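13 October 2018
Bench 2, manipulation workshop. Entry by K. Joubert. Present: A. Seixas, M. Tawfik. M. Benkirane joined for the second half.

**Purpose**

To continue recording demonstrations for the tool-storage task (Clalier series), in which the operator guides the arm by remote control and the joint positions are logged for later training. The series stood at 104 accepted demonstrations when we began. The plan for this entry was to add to that total with the new toolbox, and to settle the disagreement over how the operator should approach a tool lying in its recess.

**Set-up**

Arm clamped at the edge of the table, as in the previous entry. Grey backdrop retained. The logging software is Fledudia, unchanged from June apart from the corrected time stamps. Mr Seixas checked the zero position of each joint before the first recording and found the wrist slightly out. It was reset and the check repeated. The values are on the calibration sheet and are not copied here.

The cable along the upper link was also discussed. Mr Tawfik asked that it be given more slack at the elbow, since he had felt the follower arm lag when the operator reached fully forward. I could not reproduce the lag at low speed. The matter stays open.

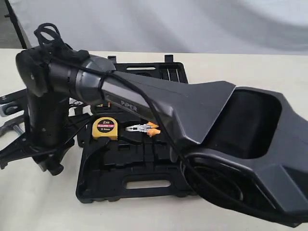 *Bench 2, PIPER arm over the open toolbox, with tape measure and pliers in the tray.*

**Recordings**

Mr Tawfik operated first, with the pliers as the target. His approach is to come down almost vertically, pause above the handles, and close. Mr Seixas prefers to come in at a slant along the line of the handles and close without a pause. Both methods lift the pliers. The difficulty is that the two look quite different in the logs, and when the Mahrous model was last trained on a mixture it hesitated between them and closed on nothing.

After some discussion it was agreed that all operators will use the vertical approach for this series, with no pause above the target. Mr Seixas recorded his disagreement and asked that it be noted. He considers that the slanted approach will be needed once the lid is included in the task, as the wrist comes close to it when the arm is high and turned inward. I think he is right about the lid, but it is a separate task and should have its own series.

We then recorded 13 demonstrations by the agreed method. Of these, 10 were accepted. The other three were rejected for the following reasons:

- operator corrected the grip after closing (two cases)
- log stopped before the tool was released

The tape measure proved harder than the pliers. Its case is smooth and the fingers tend to push it against the wall of the recess before they have hold of it. Mr Benkirane suggested teaching this part by hand instead, with the motors released and the operator moving the arm directly. We tried it once without logging. The path was much smoother, but one must keep a hand on the upper link throughout, and that hand would appear in every camera view. He will ask Mr Montes whether the views can be left out of training for hand-taught runs — the joint data alone may be enough for the descent.

**Remarks**

Operators tire sooner than the schedule allows for. Mr Tawfik's later recordings are visibly slower than his first, and the speed of the demonstration is carried over into what the arm learns. I propose a change of operator at shorter intervals.

File 293 in the shared folder carries the wrong operator initials. It should read MT.

**To do**

- Tawfik: repeat the full-reach test at working speed and log it.
- Benkirane: speak to Montes about hand-taught runs.
- Seixas: draft a short note on the lid task, including the slanted approach.
- Joubert: correct the initials on file 293; send the accepted recordings to Salik with the calibration sheet.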